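Reading the desert sayings straight through vs. one a day?
Forum: Books and Prayer > Early and Medieval

thistledown_k
10th February

Okay, I have to tell somebody about this and my household has heard enough. In December I picked up the Benedetti translation of the sayings of the desert fathers and mothers at our parish book table, and I haven't been this excited by a book in years.

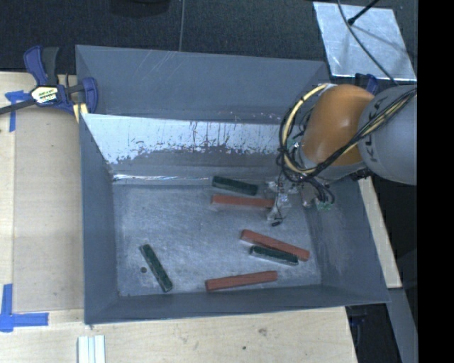

It has more than 1,000 sayings in it, most of them only a few lines long. I started out doing one each morning before work, very disciplined, coffee in hand. Then one evening I sat down and read the whole section on humility in one go and it was a completely different experience! The same old man who tells one visitor to fast tells the next one to go home and eat something. You only notice that if you read a lot of them together.

So now I'm torn. Do you read these slowly, one at a time, or do you read them like a regular book? I'm leading a group at church for Lent and would love to know what has worked for people.

Imus_Reader
One a day. They were given one at a time. Somebody walked out into the desert, asked for a word, got a sentence or two, and went away and lived on it for months. If you swallow fifty in an evening you're collecting quotes.

I don't mean that to sound harsh. I'm so glad you found them! But I think the pace is part of what they teach.

mapleandrye
I disagree with Imus_Reader, in a friendly way. Whoever gathered the sayings put them into books, and in the collections arranged by topic somebody clearly wanted them read next to each other. That's an act of interpretation too, and a pretty brilliant one. The contradictions are right there side by side and the editor didn't smooth them out.

Thistledown, which Benedetti do you have, the one-volume or the two? The one-volume leaves out a lot of the longer stories, and the longer stories are where I laugh out loud.

thistledown_k
One volume, blue cover, very small type. There are longer stories?? Now I need the other one.

mapleandrye
Oh, you do. The second volume has the one about the two old monks who had never had a quarrel and decide to try having one like other people. One puts a brick between them and says "it's mine," and the other is supposed to say "no, it's mine," and he does, once, and then the first one says "all right, it's yours, take it." End of quarrel. I have told that to my kids in the back seat more times than they'd like.

quietharbor600
I read it to a marriage class once and half of them laughed and the other half looked at each other sideways. Great story.

On the question: I did one a day for a year and a half and I remember maybe a dozen of them. Then I read straight through on a retreat at Skisurstead (silent, six days, terrible mattress, wonderful soup) and I remember the shape of the whole thing. So I'm with mapleandrye. But I suspect the year and a half had softened the ground first.

Imus_Reader
That last sentence is my whole argument, thank you.

And mapleandrye, yes, they were arranged, but arranged for monks who would be hearing them over and over for the rest of their lives. I think you can arrange a pantry without meaning for anyone to eat it all in one night.

mapleandrye
Ha! Okay, the pantry is good. I still think a new reader gets the wrong idea from single sayings. Take one of the fierce ones, on its own, on a bad Tuesday. You could carry that around all day as a stick to beat yourself with. Read it with its neighbors and there's always some abba two pages later covering a sleeping brother's faults or putting the brother's head on his knees to let him rest.

thistledown_k
That happened to me in the first week! I got one of the severe ones about weeping for your sins and felt awful until lunch.

lampwick_and_oil
Coming in from the practical side, because I've led this as a Lent group 3 times. What we do now is one theme per week. Everyone reads the whole chapter at home on the weekend, then each person picks a single saying and keeps it until we meet. We go around and say which one we kept. No commentary allowed the first time around, only the saying itself. Then we talk.

The first year I had people read the entire book in six weeks and we lost most of the group by the third meeting. Entirely my fault, I was too keen.

Also, please include the mothers. There are only a few of them and they're easy to skip. Syncletica on lighting a fire, with the smoke and the watering eyes before it catches, is my favorite thing in the whole literature.

thistledown_k
lampwick, I'm stealing this plan completely. The smoke one! I have a sticky note on that page.

quietharbor600
Does anyone use the Skorum reading guide with it? Our library has a copy and I never opened it.

lampwick_and_oil
I tried it. The maps and the list of who knew whom are really helpful. The discussion questions are a bit school-ish, and I'd skip them with adults.

Imus_Reader
Seconding the maps. And I'll admit lampwick's plan is better than mine. I'd still ask people to keep their one saying for two weeks instead of one.

mapleandrye
Of course you would :)

thistledown_k
Ordered the second volume tonight. I'm going to start us with the chapter on hospitality, and I'll come back after Easter and report how the group did.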